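Ticket 454 – Pastix: reported success rate on the knob task looks too high
Opened July 21, 2021
Status: open
3 comments · 0 shares

The Pastix write-up claims the wrist-view policy generalises to knobs it was never trained on. I reran the evaluation from the Haslinger branch with the settings as published, 60 episodes per seed, and I don't get anything near the headline number. Before anyone blames my install: the stock policy on the old tasks reproduces fine.

My suspicion is the success check. It fires when the gripper comes within a set distance of the knob, whether or not the fingers have closed on it. Frame 14 of one episode, already logged as a success:

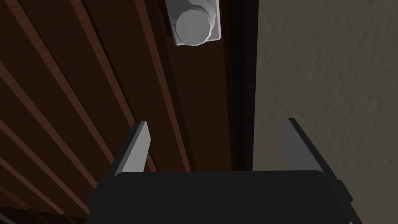
Simulated wrist view, episode 454, frame 14. Knob near the top, fingers apart.

I would not call that a grasp. The knob is beyond the open gap and the fingers are well apart.

Tried so far:
– Cleared the cache and rebuilt. No change.
– Swapped the wood texture for plain grey. The score dropped, and I'd like that explained too.
– Raised the step limit to 800. No change.

Comment 1: Drosis has used this check since January and the ranking of methods holds up.

Comment 2: A ranking under a broken check is still a broken ranking. Please rerun with contact required on both fingers.

Comment 3: Patch is on the Pokitz machine, waiting for a free slot. Leave this open until the new numbers are in.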